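Reel transfer runs sharp against the sleeve key, how do I correct it?

Hatem Shawky
I am digitizing a quarter-inch stereo reel by Prestley, a four-piece that played synth-funk and organ groove on the club circuit. The box says 7.5 ips. The song "Gramier" is printed in the songbook in A minor, but my transfer sits clearly above that, close to halfway to B flat. A second song, "Dalby," is sharp by the same amount. Deck is a Prantl two-track, serviced in June. Interface is set to 48 kHz and the project matches. Do I fix this in software or is the deck fast?

Younes Lamrani
Check the deck first. Play a 3,000 Hz test tape and read it with a frequency counter or a tuner plug-in. If the counter shows 3,000 on playback, the transport is fine and the error is on the tape, either from a fast duplicator or a slow recording machine. Read it at the start and end of the reel. A drifting value points to tension or a worn pinch roller, and one correction factor won't fix that.

Next, look for mains hum in the gap before the first song. A tape recorded on a 60 Hz supply should show hum at 60 and its multiples. If the hum is shifted by the same ratio as the music, use that ratio for the correction.
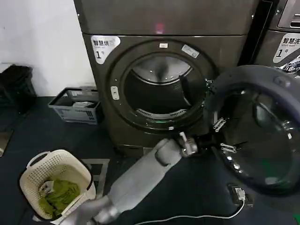 Use varispeed or plain resampling for the fix. Time-stretch with pitch lock leaves the tempo wrong and smears the hi-hat. Keep the raw transfer and write the ratio in the file notes.

tapeloop207
Could just be the band tuned high. Organs from those years weren't always at 440. I'd leave it alone, I have two of their singles and they both sound bright too.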